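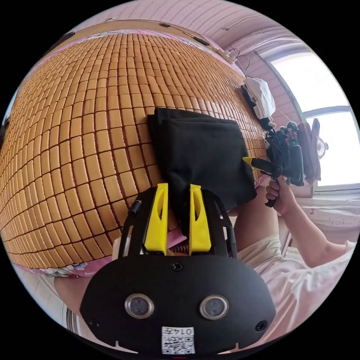 Litwood has a new head of product since October. Her name is Melina Balaskas and before this she was nine years at Firklow, where she made the payroll tool which my old office used. I liked that tool very much, so I read the news with interest.

The company wrote only a short note. It says that Savvas Athanasiadis, who started Litwood with 2 friends, will stay as adviser. It doesn't say for how long, and it doesn't say who will now answer for the free plan. I pay nothing to Litwood and I have 200 invoices there, so for me this is the main question.

In the user forum Fung-ping Yip asked about it the same evening. The reply was that free accounts stay as they are for 90 days. After this there will be "an update". I don't know how to read that word.

I exported my invoices last night anyway. It took one coffee. The dates came out in the American order and I must correct them by hand.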